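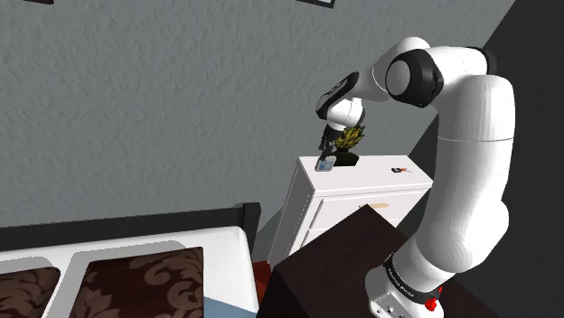 Bedroom setting: gray textured wall, white chest of drawers, dark brown table.

Henent Textured Wall Finish, Interior

Mineral-filled, water-based finish for interior walls. Ready mixed. Applied by trowel or roller in two coats.

Product summary

Henent is a matte, medium-grain wall finish for bedrooms, living rooms, hallways and offices. It levels small differences in the wall surface and gives an even, low-sheen texture that does not need a top coat in normal use. It is not a waterproofing product and must not be used in showers, on floors or on outside walls.

Suitable surfaces

Gypsum board with taped and sanded joints
Cured plaster
Sound, dull painted walls
Smooth interior concrete, primed

Do not apply over wallpaper, bare wood, metal, glossy paint or chalky paint. Glossy paint must be sanded dull and wiped clean first. Chalky paint must be removed.

Surface preparation

Walls must be clean, dry and firm. Fill holes and cracks with a setting-type filler and let it harden. Sand ridges flat. The finish follows the shape of the wall beneath it, so a raised joint will still show under a low side light after the second coat.

Prime all walls with Ultstead Grip Primer. The primer contains fine sand and should feel slightly rough to the hand when dry. Tint the primer close to the finish color. White primer under a dark shade may show through at the high points of the texture.

Application by trowel

1. Stir the pail slowly with a paddle mixer until the color is even. Do not whip air into the material.
2. Spread the first coat in a thin, continuous layer with a stainless steel trowel.
3. Let it dry until the color has lightened evenly across the whole wall.
4. Spread the second coat, then work it in short overlapping strokes while it is still open.
5. Finish one full wall before stopping. A wet edge left overnight will leave a visible line.

Application by roller

Use the Tridby short-loop texture roller. Load it fully, lay off in one direction, and do not go back over areas that have started to set. Roller work gives a softer, more open grain than trowel work – the two should not be mixed on the same wall.

Adding water

Up to 100 ml of clean water may be added per pail for roller use. Add none for trowel use. More water weakens the film and changes the color.

Drying and cure

Drying depends on room temperature, air movement and coat thickness. Keep the room above 10 °C during application and until the second coat is fully dry. Do not use fan heaters pointed at the wall. Furniture can go back into the room once the wall is dry to the touch, but leave a gap behind headboards, chests and shelving until the finish has cured fully. Backs of furniture pressed against uncured material may stick or leave polished marks.

Cleaning

Dust with a soft brush or a vacuum brush head. Light marks can be removed with a damp white cloth and plain water. Rubbing will burnish the surface, and darker shades show this more than light ones. Deep scuffs are repaired by recoating the whole wall, corner to corner. Keep the batch number from the pail lid for reorders.

Shades

Stocked: Chalk, Linen, Ash Gray, Slate Gray, Clay. Other shades are tinted to order and cannot be returned. Colors on a screen differ from the dried material. Order a sample card before buying – cards are made with the actual finish, one side troweled and one side rolled.

Item numbers

HN-300 Henent finish, small pail
HN-600 Henent finish, large pail
HN-SC Sample card, state shade
US-GP Ultstead Grip Primer
TR-SL Tridby short-loop texture roller

Storage

Store sealed and upright, protected from frost. Frozen material cannot be recovered. Press plastic film onto the surface of part-used pails before closing the lid.

Ordering and technical questions

Sold by Hakala Wall Products. Orders for tinted shades received by noon on Friday are mixed the following week. Technical questions: Aatos Kiiskinen. Trade accounts and pallet quantities: Everett Villanueva. Please have the wall type and the existing coating to hand when you call.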